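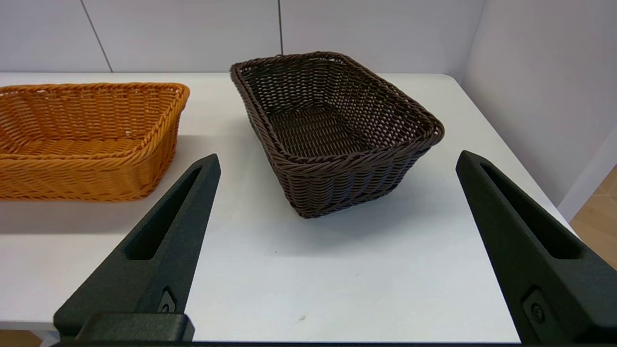

Wrist view, fingers open, brown basket ahead and the orange one to the left.

Flokby grasp planner: frequently asked questions
Maintained by Vinzenz Gruber. Last touched in August.

What is Flokby?
A planner that takes depth and color from the wrist and head cameras and proposes places to pinch the rim of an open container. It hands a ranked list to Stanside, our motion layer, and Stanside decides whether the arm can get there. That's the whole job. If you read somewhere that Flokby "understands containers," you read the old project page, and I've asked for it to be changed.

Does it work on any basket?
No. It works fairly well on baskets with a thick rim and sides that slope a bit. It was tuned on woven ones, mostly rectangular with rounded corners, and I would not trust the scores on anything else until you've run your own. Wire baskets are bad. Clear plastic is worse.

Why woven baskets? Aren't they a strange choice?
They're a nuisance, and that's what we wanted. Depth cameras see a bit of the weave and a bit of whatever is behind it, so a side wall comes back full of holes. Most grasp planners we tried took the holes for edges and offered grasps in the middle of a panel. If your test set is solid cardboard boxes you'll never see this, and your success rate will look wonderful.

What success rate do you get?
I knew this would come up. The current log has 1,646 attempts in it and I'm not going to squeeze them into one percentage. They cover four releases, two sets of fingertips and a month when the hand-eye calibration was off. Anyone who quotes you a single number for a planner like this has decided which runs to leave out. The raw logs are in Onham with the failures tagged, so please do your own filtering and tell us what you filtered.

But surely you have some benchmark?
We have a replay set: 500 recorded starts, each with camera frames and joint positions, that every release must process. It tells you whether the planner now proposes something different. It can't tell you whether the different thing is better, since nothing moves. People keep forgetting the second half.

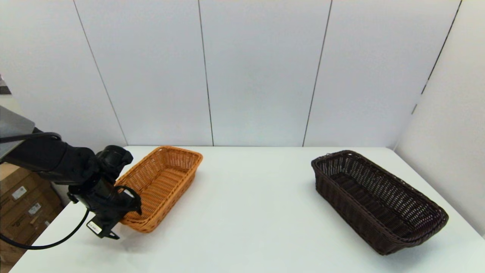 The replay set also leans heavily toward a plain white table and white walls. Segmentation has an easy time there with a dark basket and a reasonable time with an orange one. Move to a patterned surface and expect the rim detector to wobble. We have 215 starts on other surfaces, kept apart from the main set so they don't get averaged away, and the results on those are noticeably poorer.

Why do you need two cameras?
I argued against it and lost. The head camera sees the whole table and picks which basket. The wrist camera sees the rim up close and picks where. In principle one good wrist sweep could do both. In practice a sweep takes time and the operators at Durán got tired of watching it. The cost is that you now have two calibrations that can drift, and when they disagree Flokby believes the wrist. This is a setting (prefer_wrist), and I'm not convinced the default is right.

The arm stops next to the basket and does nothing. Is that a bug?
Usually it's Stanside waiting. Look at the planner status before restarting anything. The usual ones are:
REACH: the grasp exists, the arm can't get to it without hitting the table.
AGREE: the two cameras place the rim more than 10 mm apart.
STALE: the last depth frame is too old.
REACH is the one people mistake for a perception fault. A basket set on a diagonal often has a good spot on its far long side that the arm simply can't use. Flokby doesn't know about reach and will go on ranking that spot first. Yes, it should know. It's been on the list for a long time.

Can I skip the AGREE check?
You can raise the limit. You can also turn it off, and then the first time someone bumps the head camera you will close the fingers on air, or on the table. I've heard it called overcautious by people who hadn't yet had to replace a fingertip.

Would a learned model do all this better?
Maybe. We tried one for the rim step and kept it as an option (rim=learned). It was better on frayed or uneven rims and worse at saying when it didn't know, and I care more about the second. The confidence it gives is close to meaningless: it stays high right up to the point where the answer is wrong. The geometric version fails more often and fails loudly.

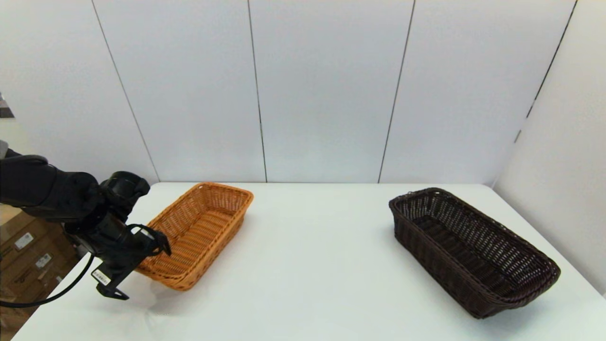 If you do switch it on, leave the geometric step running beside it and log both. Onham will plot the gap between them. A gap that grows over a shift is nearly always calibration, whatever the model's scores say.

How does it choose between two baskets?
By the label you give it, if you give it one. Otherwise by distance from the gripper, with a penalty for a partly hidden rim. There is no reasoning about which basket "makes sense," and I'd be suspicious of any demo that implied there was. Color labels are matched against a short list of ranges in the config. Under warm lamps the brown and orange ranges can overlap, so check them on site.

Does the gripper block the camera?
Yes, all the time. The fingers are masked out of the wrist view, and the mask has to match the fingers you have fitted. For the head view the mask is drawn from joint positions and includes a margin for the cable. The cable moves more than the margin allows for. If the planner reports a thin dark rim where there is no basket, widen the margin first and write to us second.

Is it ready for production?
Depends what you'll do when it fails. With a person nearby who can clear a stop, some sites run it all day. For an unattended cell I'd say no, and I'd want to see your logs before I changed my mind.

Where do I report a problem?
Through the tracker, with the Onham log attached. Reports with only a video are closed.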